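A Friday at the Billport knitwear mill open day

I'd been meaning to go to the Hrnčiar open day for years. It only happens once, in August, and every summer I found out the week after. This time I put it on the kitchen calendar in January in red pen, and off I went on the early bus with a cheese roll and a bag big enough to be a bit hopeful.

Billport isn't much of a place to look at from the bus station. You walk down past the tyre fitters, over the footbridge, and the mill is on your left, a long brick building with a green door at the wrong end (the obvious door is for deliveries, and I wasn't the only one who tried it). Entry was £3, which included a cup of tea and a paper sticker with your group number on it. I was in the half past ten group. There was a queue for the loo already.

We started upstairs in the yarn store, and I could have stayed there all morning! Cones and cones of it on metal shelving, right up to the ceiling, arranged by shade number. Our guide told us they keep 300 shades on the books but only knit with a fraction of those in any one season. She passed round a few bits to feel. There was a lambswool that was lovely, a cotton I thought was rather hard, and a thing called Foltlow, their own blend, which they've been making for the last few winters and are obviously very proud of. It's soft but has a bit of bounce in it. I rubbed it on my neck when no one was looking, as I'm one of those people who can't bear an itchy collar, and it passed.

Then down to the knitting floor, where you have to wear ear defenders. I can't tell you a great deal of what was said there, for obvious reasons. The guide pointed at things and we nodded. The machines are long and flat and the carriage goes back and forth, and a panel of knitting comes creeping out underneath, and it's oddly soothing if you stand still and watch. A little boy in front of me had to be steered away by both shoulders.

The part I liked best came after that, and it was the linking room. It's quieter, with big windows on the yard side, and it's where the sleeves get joined to the bodies. I have been knitting since I was nine and I have never once set in a sleeve without swearing, so I stood very close. They run each stitch onto a little point on a round dial, stitch by stitch, all the way along, and then the machine chains the two pieces together. If you miss a point you've got a hole. The lady on the end did a whole armhole while we were there and chatted the entire time. She said it takes a good year before you stop counting under your breath.

We were shown the difference between a sleeve that's set straight in at the shoulder and one with a slanting seam that runs up from the underarm towards the neck. I'd always thought of the slanting sort as the easy option, and it is for me at home, but she made a face at that and said the decreases have to match on both sides or it shows a mile off. After that I couldn't stop looking at everybody's shoulders. Most of the queue for tea was wearing something or other from a shop, in August, poor things, and I inspected them all.

Pressing and finishing was hot and a bit of a squash with 30 of us in there. I did learn how to fold a jumper, though. Face down, sleeves across the back, sides in, then up from the bottom, so you get a neat block with no crease down the front. They do 325 a day when they're busy! I do well to get through a laundry basket.

Tea was in the canteen. Strong, in proper cups. There was a woman from Eron, the spinners up the valley, with a table of sample cards, and you could take one of each as long as you wrote your name in her book. I took two of the greys, and I did own up.

And so to the seconds shop, which is why half the people come and I won't pretend I'm any different. It's one room next to the canteen with trestle tables, sorted by size, or it was sorted when the doors opened. Cash or card. The cardigans had gone by the time our group got in, so if you want one of those, book the first tour. There were scarves in a bin, odd socks, and a box of offcuts that I wish I'd bought more of. I came home with two scarves for Christmas presents and a bag of navy ends for patching.

When I got in I went straight upstairs and had all my own jumpers out on the bed to look at the seams. 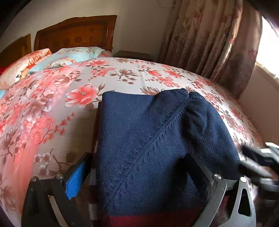

Navy jumper on the flowery bedspread, with the slanting seam showing.

I'd never paid it any attention before, that line of little ridges going up on the diagonal. I did try the mill fold on a few of the others. My version is still lumpier than theirs and I think it's because I don't have a table at the right height, so I may have a go on the ironing board.

A few practical bits if you're thinking of going next year. Flat shoes, as the stairs are steep and the treads are metal. No photos on the knitting floor. The tour is meant to take an hour and ours was nearer two, so don't book the twelve o'clock bus back like I did. The next one isn't until ten past two, and the café by the bus station does a decent toasted teacake.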